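About Multthorpe Laundry Skills School

Multthorpe teaches people how to wash, dry and put away clothes. We opened in September with one classroom and a short evening course. Most of our students are moving into a first apartment, and others have taken over the housework after many years of someone else doing it. We also train new staff for small guesthouses.

Classes are kept small, with 6 students to a group. Everyone loads and unloads for themselves. The basic course takes 18 hours and can be spread over evenings or weekends.

We teach on ordinary front loaders, the kind found in a lot of homes. Students start with the door open and look at the drum, the lifter paddles and the rubber gasket before they touch a button. The basket goes on the floor in front of the machine.
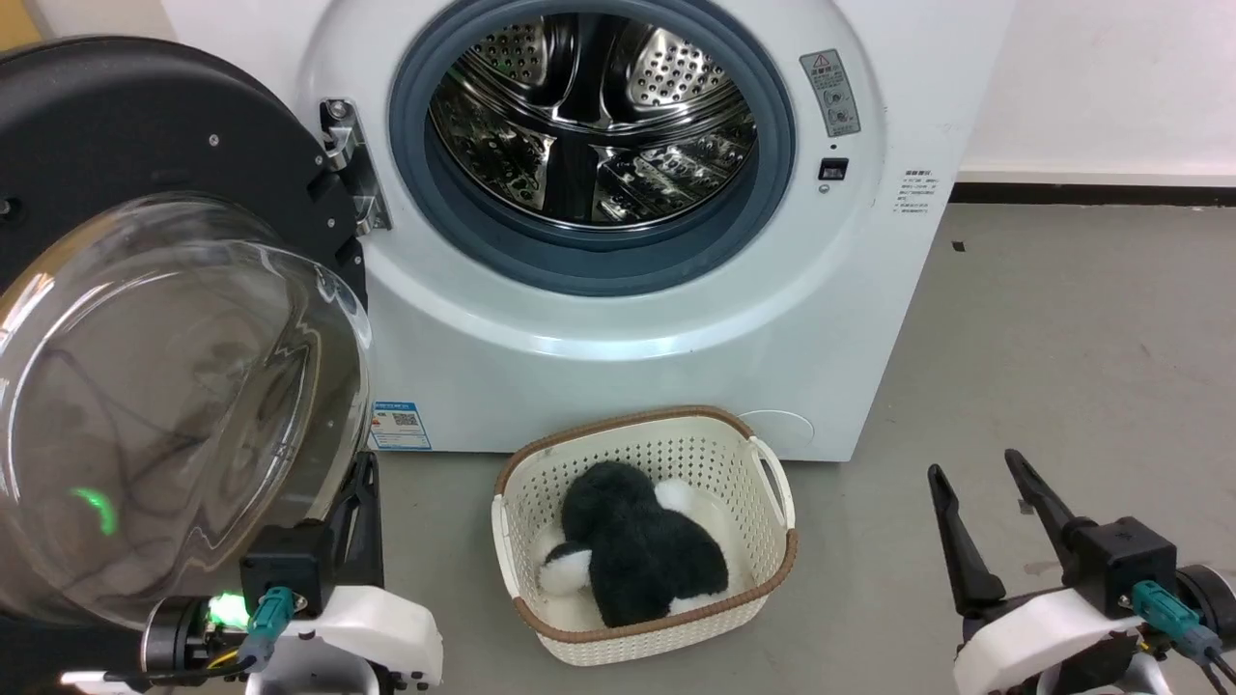
What we teach

The first part of the course is sorting. Students learn to read care tags, empty pockets, close zippers and judge how much a drum can take. After that comes detergent. We spend a full class on it. Too much soap is the most common mistake we see, and it leaves towels stiff.

The pull-out drawer on a Hisense washer is at the top of the front panel, above the round door. Students practice on drawers like it until they know which compartment takes what, then take one out, rinse it and put it back. 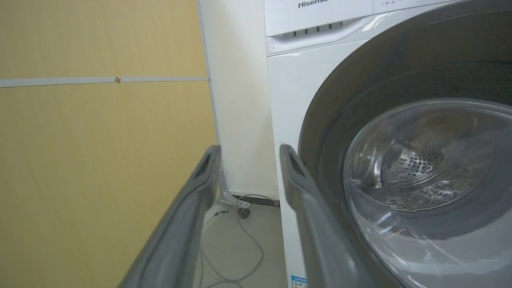 Nkrumah Amissah wrote to us that he had been filling every compartment of the drawer for years, softener side included, and that his shirts had stopped itching once he quit. He asked us to spend more time on wool, so the wool class is now 2 sessions.

The last part covers emptying the machine, wiping the gasket, and folding. Shirts and sheets are folded on a table. Socks are matched before they leave the room. A basket with a handle on each side is easier to carry down a hall, and ours have small holes in the sides to let air through.

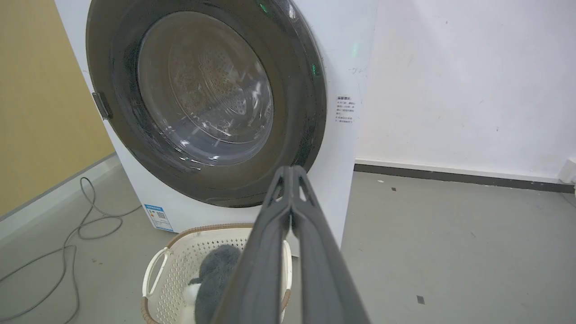 Courses and groups

Basic Laundry: sorting, detergent, loading, drying, folding.
Flevard Course: for guesthouse staff. Sheets, towels, stains and keeping a linen count.
Lolero Hour: one open hour a week for past students. Bring a stained item and work on it with a teacher.

The course fee is $376 and includes the workbook. Detergent is supplied. Students bring their own clothes to wash.

To sign up, call the office or stop by the front desk before class. Parking is behind the building, on the Chien Street side.

Page updated Monday, July 2, 2018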